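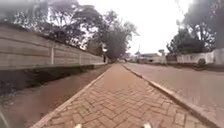
I've had the Skirkier upper arm blood pressure monitor since December, and I've got opinions! My doctor wanted me to keep a log at home for a while (my numbers kept jumping around at the office), so I bought this one mostly on my sister-in-law Aarti's say-so.

Setup took nearly 15 minutes, and most of that was me fighting with the clock. The booklet is tiny and the date screen makes no sense. Once that was done, though, it's one big button and you just sit there, feet flat, arm on the table, no talking. The cuff goes on easily with one hand and the numbers are huge. I can read them without my glasses at 6 in the morning, which I love.

It stores readings for 2 people, so my husband uses it too. Switching users is a little slider on the side and yes, we've mixed ourselves up more than once.

What I don't like: the cuff tube is short, and the beep when it finishes could wake the whole house. I never found a way to turn it off. The batteries died after 51 days. The phone app also logged me out twice, so I went back to a paper notebook.

I took it along to my last checkup and the nurse compared it with hers. Top number was a hair higher on mine, and she was fine with that. Four stars from me, and I'd buy it again if they'd fix that beep.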